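4.3 Comparing Two Grippers on the Same Arm

Read 4.2 first. If you skipped it, the wrist camera is probably still upside down, and you will find out in step 5.

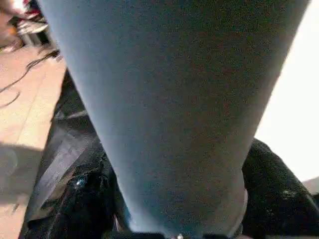
The comparison takes an afternoon if the Heltix and Girnelel grippers are both charged and their adapter plates are in the same drawer. Allow longer if the plates are where they usually are.

1. Power down the arm at the controller. The pause button does not count, however firmly you press it.

2. Fit the Heltix gripper first. Tighten the plate screws by hand, then a quarter turn with the short key.

3. Route the camera lead along the outside of the wrist and leave enough slack for a full turn. The Clillemora clips hold well. They also hold well to sleeves.

4. Power up and load the profile named SOFT_300. Do not load SOFT_598, which was saved late one evening in November and has opinions about speed.

5. Check the live view. The gripper should show along the bottom edge of the picture. If it shows along the top, see 4.2, as previously suggested.

6. Run 12 grasps on soft goods and 12 on the hard test block. Write down every drop, including the ones you feel were unfair.

7. Power down, swap to the Girnelel gripper, and repeat steps 3 to 6 with the same items.

CAUTION: Keep fingers out of the jaws while the profile loads. Both grippers close once to find zero, and neither gives notice.

NOTE: Bright light behind a dark fabric will wash out part of the view. Lower the exposure to 40 before blaming the gripper.

NOTE: The Yazzie controller forgets its exposure setting at every restart. Niloufar Shojaei has reported this twice. Set it again after step 7.

Revised June 27, 2019. For results sheets, see 4.4.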